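Small boxes, big difference: a bedtop sort-out

12 Oct 2025

If you have a drawer that swallows every little thing you own, this month's project is for you! The Nenwood swap shelf has been asking for keepsake boxes since August, and filling one is a lovely way to spend a quiet hour. No special supplies, no labels, just an open box and somewhere soft to spread everything out. A bed is perfect (nothing rolls off and disappears under the stove), and a fleece blanket with big cheerful bears on it makes the whole job feel like play.

Start with the flat things. Booklets and cards go in first, and the little bags can sit beside them.

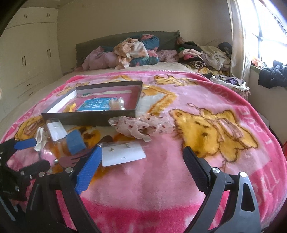
Draltum wrote in to disagree: bags first, paper last, or you'll be lifting the booklets out every time you want a button. Fair point, and we'd love to hear which camp you're in!

Whichever way you go, keep a shallow lid handy as a second tray. Paper scraps, small bags, the bits you can't decide about, they can all wait there while you think. I went through mine this way and found a birthday card I'd been hunting for 2 years, plus enough spare buttons to restock Obi's sewing corner.
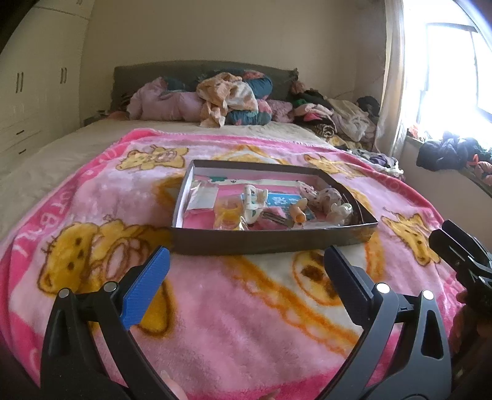
A dark lid with low walls makes a handy sorting tray.

Finished boxes can be dropped at the Pusano desk any time it's open. The shelf has taken in up to 700 small items so far, and there is plenty of room for more. Please tape the lids shut and write what's inside on the top.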